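Search this site Go Search tips

Light Wood Desks: Your Questions, My Answers

Posted January 10, 2020 by Senad Dimitriou

I get a lot of mail about desks, mostly pale ones, and mostly from people who just bought one and are now scared to touch it. So I've put the questions I answer most in one spot. Write me if yours is missing and I'll try to get to it!

How much should I keep on my desk?

Less than you do now, probably. I'm down to a cup and a pen on most work days, and I swear I get more done. Everything else lives in a drawer or on the shelf behind me. If you use something every single day it can stay out, and if you have to think about it, put it away.

Where does the cup go?

I like it toward the back and on whichever side my writing hand isn't going to swing into it. Don't park it right on top of the cable hole if your desk has one (ask me how I know, or ask my old power strip).
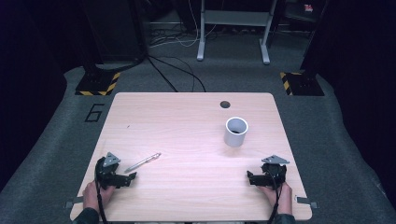 Pens are easier. I leave mine lying flat with the cap on or the tip pulled in, and I've had very few ink marks since I got strict about that. A cup full of pens looks nice in catalogs, but half of mine were always dead.

Do I need a coaster?

On a light top, yes, please. Coffee rings show up on pale wood like nothing else. Cork is my favorite and felt is fine too. I bought a set of 5 from Arroyo years ago and I've still got all of them, a small miracle in this house.

What are those long oval shapes in the grain?

People write to me worried that it's a stain or a flaw, and it's neither! It's usually called cathedral grain, and you get it from the way the board or the veneer was sliced. The lines loop around a lighter patch and then straighten out toward the sides. I'd much rather have a top with one good oval on it than a plain stripy one, but that's taste. 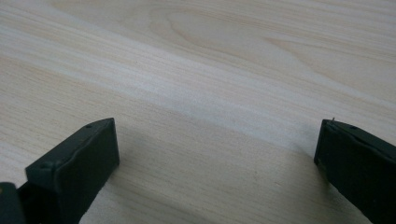

Answers by Senad Dimitriou

Can I sand out a scratch?

Find out what you've got first. Look at the edge of the top. If the grain carries on over the side and down, it may be solid wood, and a light sanding with the grain is okay. If there's a thin layer on top of something else, it's veneer and you can go right through it before you notice. I did that to a Tedero desk with 100 grit paper and I'm still sore about it. For small touch-ups I stay between 200 and 400 and stop early.

What do you clean it with?

A soft cloth, barely damp, then a dry one. Wipe along the grain. For sticky spots I put one drop of dish soap in warm water. I tried the Cudis spray for a while and it left mine a bit cloudy, so back to soap it was.
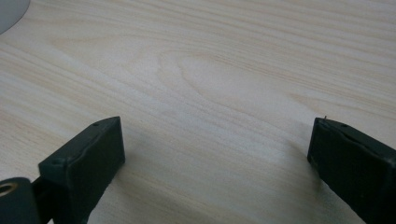 Pick things up when you wipe, too. Going around the base of a cup or a lamp leaves a little ring of dust, and after a few weeks you'll see it from the doorway.

Will a pale top turn yellow?

It can, if it sits in strong sun. Mine's moved away from the window, and I shift things around on it every so often so no one patch stays covered. I'm trying the Grellum wax next and will add a note in February once I've lived with it.

Last updated: February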